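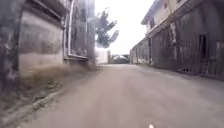 Reviews > Out and About > Shopping Trolleys

Dondon two-wheel shopping trolley, 40 litres

I've had the Dondon since August and I've finally used it enough to have opinions! I do nearly all my shopping on foot, down the back lanes of Varkcombe, and my last trolley (a Siteo, bought cheap) rattled so much that I could hear it over the radio in my ears.

The Dondon is much quieter. The wheels are fat and a bit squashy, and on packed dirt they roll along beautifully — no yanking, no little hops. Dust does get into the hubs, mind you. I give them a wipe with an old sock when I get in and they've been fine so far.

Kerbs are where it struggles. With only 2 wheels you have to turn round and drag it up backwards, and with potatoes in the bottom that's hard on the wrist. The handle could be longer too. I'm tall and my heel catches the frame if I walk fast, so I've learned to hold it out to one side like a reluctant dog.

The bag itself is lovely, wipes clean, and has a proper pocket at the back for keys. Dry grass seeds cling to the drawstring something awful if you cut across the verge, so stay off the verge!

Would I buy it again? Yes, but I'd try the long-handled one first.

Reader comments

Tươi Lưu: Does it stand up by itself when it's empty? Mine always falls over in the hall.

Marit Tveit: I have the same one and it does, but only with the flap shut. Agree about the handle.

Related reviews
Eskola folding crate
Siteo string bags, set of 2
Flasks for long walks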